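Workshop > Notebook > Bathroom joinery > Danum vanity

March, a little after 10 in the morning

I have been meaning to write up the Danum bathroom properly for weeks now, and since the kettle in the shop has finally been descaled and there is a decent cup of tea at my elbow, I will do it while I still remember what I did and in what order. Those of you who helped carry the cabinet up the stairs will know most of the first half already (thank you again, and I do still owe you lunch). The rest is for whoever opens this notebook next time we hang a vanity with a light under it.

The job came to us through Seol, who had drawn the bathroom with a wall-hung unit and two drawers, one above the other, and a floor-to-ceiling marble look that I privately thought would be gloomy. I was wrong about that, and I am happy to say so in writing. The cabinet is finished in a brownish taupe wood grain with a very fine streak to it, and the streaks have to run up and down. We had a long talk in the shop about how fussy to be over lining up the grain, and we settled on very fussy. I went through 19 offcuts before I was content with the color in a warm light and again in daylight, which made me late for everything that week.

The visit I am writing up here was the follow-up, after the owners had moved their things back in. I went mostly to look at the lower drawer, as it was the one that had been giving me trouble at the bench. It is long and wide and not very deep, and a drawer of those proportions will rack if you so much as look at it sideways. I pulled it by one end, then by the other, then from the middle, and wrote the readings on the back of my hand as usual.
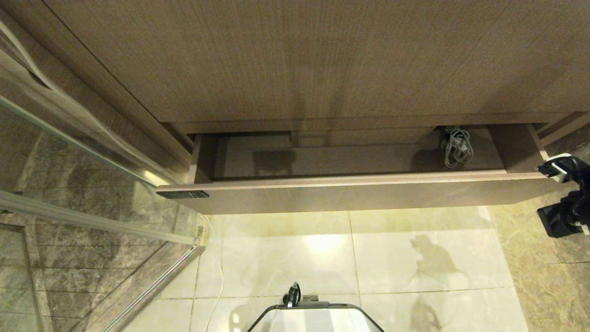
Filed under: Drawers, runners, wiring

So, the lower drawer. The family keeps next to nothing in it so far, only a white cable in a loose coil and a little black thing tucked in behind it, both over toward the right at the back. I left them where they were. I like a drawer best at this stage in its life, to tell the truth, when you can still see the bottom boards and haven't yet had to think about hair dryers.

Measurements, for the record. Sideways play at the front came to 5 mm before I touched anything, and that was too much. I tightened the left runner, then the right, then backed the left off again by half a turn, and got it down to where I could feel it but couldn't measure it with the rule I had on me. The overall width I have down as 1,309 mm, and please use that figure and ignore the one penciled on the side of the shop cupboard, which belongs to the Prokgate job and has already confused two people (one of them me).

A word about the thin black strip at the left-hand end of the drawer front, up under the top edge. It is the touch plate for the light. Seol wanted it on the drawer itself so that the wall could stay plain, and I grumbled about this a good deal at the time, as it means the wiring has to travel with the drawer every time it opens. We allowed a generous loop and clipped it well back. I opened and shut the drawer ten times in a row with my ear more or less against the side panel, listening for a rub, and heard nothing but the runners. I would still like to go back in the summer and listen again.

The markings on the plate are very faint, and I had to bend right down to find them. I have written to Fultitz to ask whether the plate comes with bolder ones. No answer yet. If one of you is speaking to them on the phone about the hinges, do please mention it.

Now for the part I enjoyed most. With both drawers pushed home, the long dark groove between them does all the work of a handle, and you hardly notice it until your fingers go looking. I had worried that it would read as a heavy line across such a pale brown front, but it gives the eye somewhere to rest – and it runs nearly the whole width, so you can pull from wherever you happen to be standing. The light underneath is a warm yellow, warmer than what we had on the bench. On those big cream tiles it spreads out softly and then fades away as it comes forward. I stood there admiring it for longer than I could decently charge for.

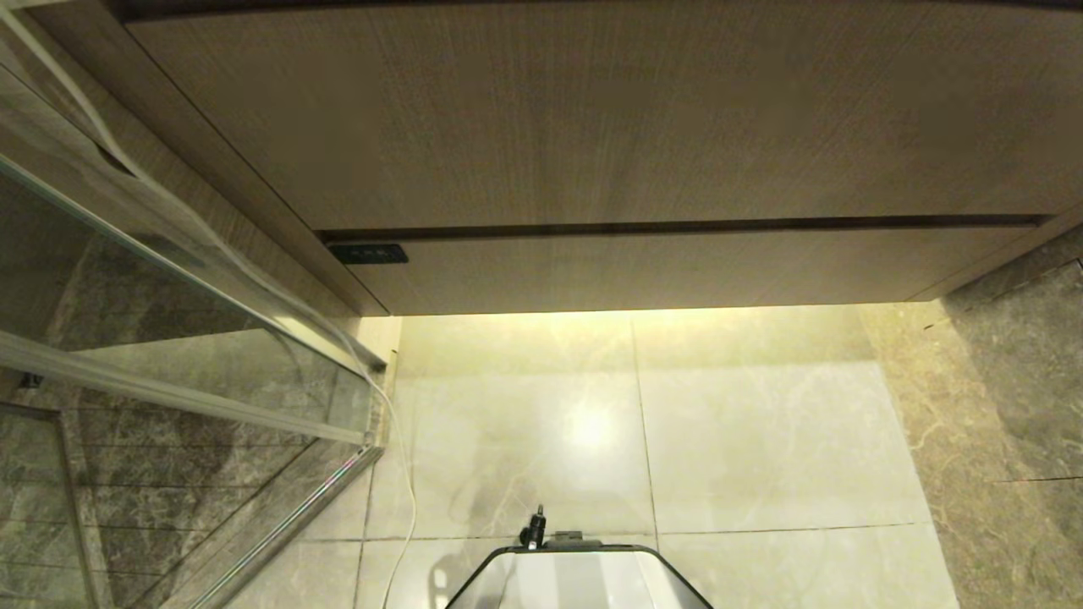 Lower edge of the vanity with the under-cabinet light on. Darker marble wall at right.

One small grumble about the light, and it is with myself. The tiles are glossy, and a glossy floor will throw a bright spot straight back at you. At the bench I had tested the strip over a sheet of plain matte board, where of course it looked lovely and even. Next time I will borrow a spare tile from the tiler and test over that. I have already put a note on the strip light box to this effect, in red, so there is no excuse.

Things still to do:

Go back and check the runners once the drawer has some weight in it.
Chase Fultitz about the markings.
Rub out the Prokgate figure on the cupboard.
Cut a spare strip of the wood grain, label it Danum, and put it on the top rack with the others, grain vertical.

I also want to try a thinner groove on a scrap front, purely out of curiosity. The present one takes my fingers comfortably, but I have large hands and am a poor judge. If anybody with smaller hands is passing the bench this week, come and have a pull at it and tell me how it feels.

Tea has gone cold. Back to the Prokgate doors.

Shares: 5 Comments: 3

Comments

benchdog: Came by and tried the scrap groove. Perfectly fine for small hands, though I'd ease the back edge a touch with some fine paper.

Upstairs office: Cupboard figure rubbed out. You also had a phone number under it, so I copied that onto the pad before it went.

third_shelf: Would the touch plate work on the side panel for the next one? I'd feel better with no moving wire. Lovely grain on this, by the way, all that fuss over the offcuts was worth it!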